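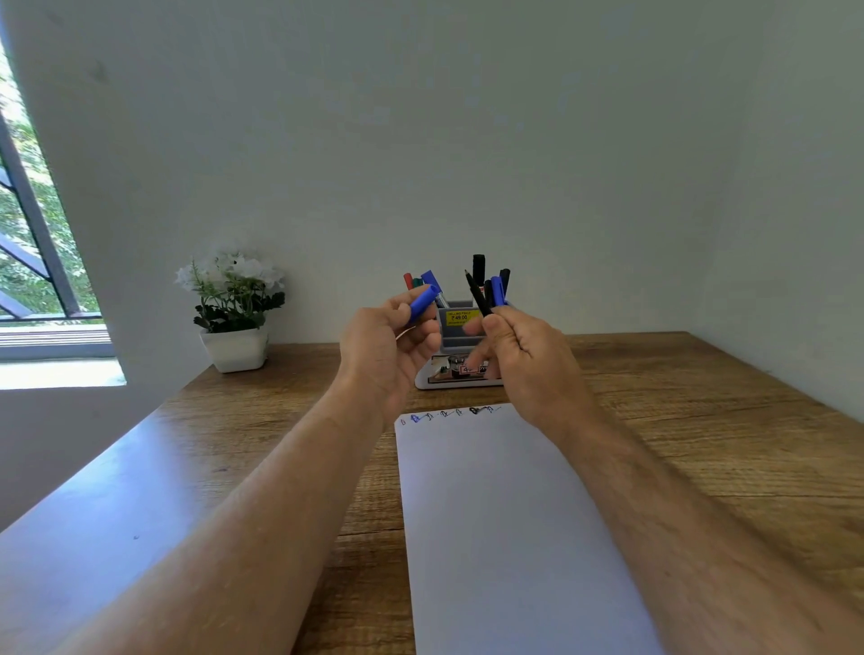
Pen caps, paper and patience: an open day at Tokel

Santino Ojeda begins the open day with stationery. Visitors to the Tokel workshop in Willbridge expect the arm to move first. Ojeda, who runs the manipulation program, has them uncap a marker and write a word.

"Two hands, one small part, a bit of twist," he said. "People do it without looking. The controller has to be told where the load goes at every step."

The task set for the Marnine arm is a desk routine: take a pen from a holder, remove the cap, make a test stroke on paper, put the pen back. Ojeda said the training material is people doing the same job at an ordinary desk, recorded from head height. The current set holds 253 recordings, and he wants 500 before the gripper pads are changed again.

Writing is the harder half. The tip has to stay in contact with the sheet without dragging it, and a slim pen gives the fingers little to hold.
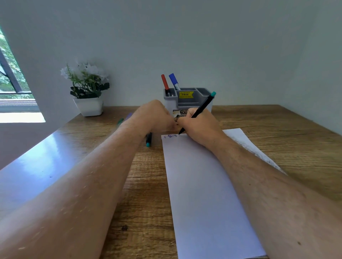
Ojeda puts most of the trouble down to grip angle. "If the barrel rolls two degrees, the stroke wanders. A person corrects for that from the wrist. Ours corrects from the elbow, and it's late."

The afternoon demonstration ran for 28 minutes on a Troncoso force sensor fitted in May. The arm uncapped a marker on its second attempt and drew a line short of the target length. Ojeda logged both results and reset the holder.

Asked when the arm would manage a signature, he declined to give a date. "Loops first," he said. "Then we'll look at colour changes — the cap has to go back on the right pen."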